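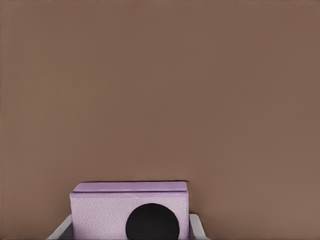

# Custent Swatch Notes

13 December 2020, by the list maintainer

Custent is a set of 226 notes on drugstore nail polish, typed up from wear tests at home. I don't trust brand copy, and you shouldn't trust mine too far. Shade names are the worst part. Drarnico sells two polishes as "lilac," and one of them is plain gray on a nail. When I write lilac I mean a pale purple like the lavender box against the brown, with no shimmer in it. Anything darker is filed as purple.

## Fields

- `brand`, `shade`: copied from the bottle
- `coats`: how many it took me, whatever the label claims
- `chip_day`: first visible chip
- `finish`: creme, glitter or matte

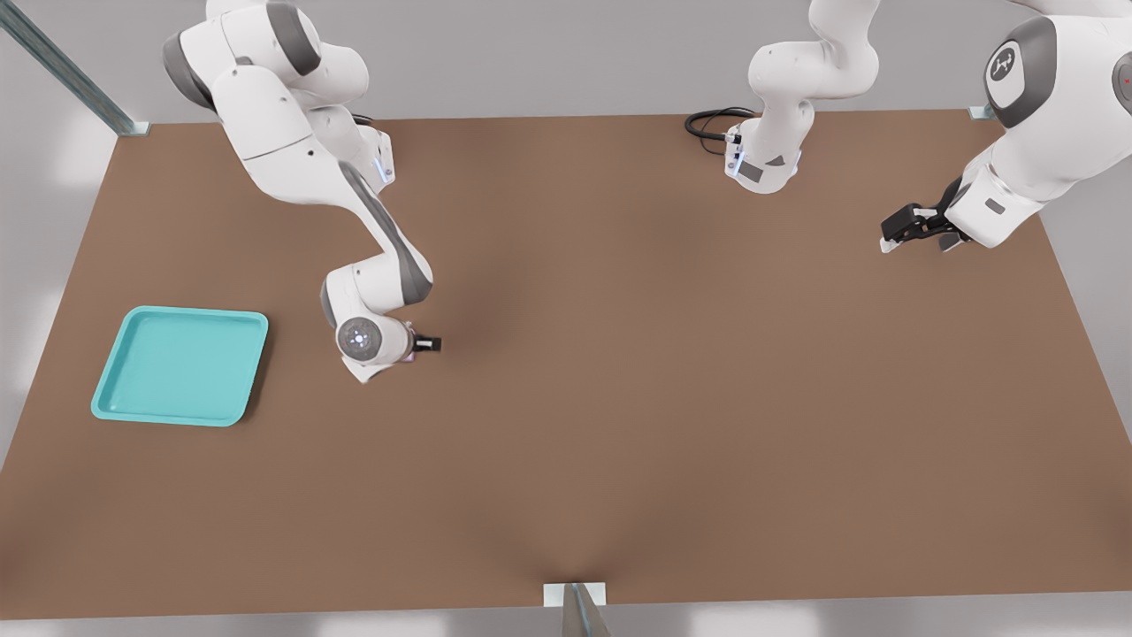 ## Known problems

One person's nails, mostly short. 120 of the notes are for Dobos, which was on clearance in August, so please don't read any averages as a verdict on the whole market. Trekach says its top coat lasts two weeks. Mine never did, but I wash a lot of dishes.

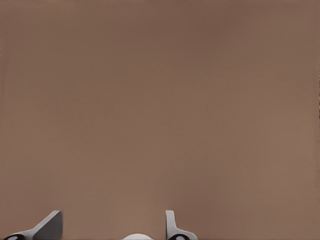
Dry times were done by touch and I would ignore them. Glitter removal isn't scored.

## Comments

**polishdrawer:** Dobos matte chipped on day 2 for me too. Glad it's not just my hands.

**tenbottles:** Were you using a base coat? It doesn't say anywhere.

**polishdrawer:** I'd like to know that too.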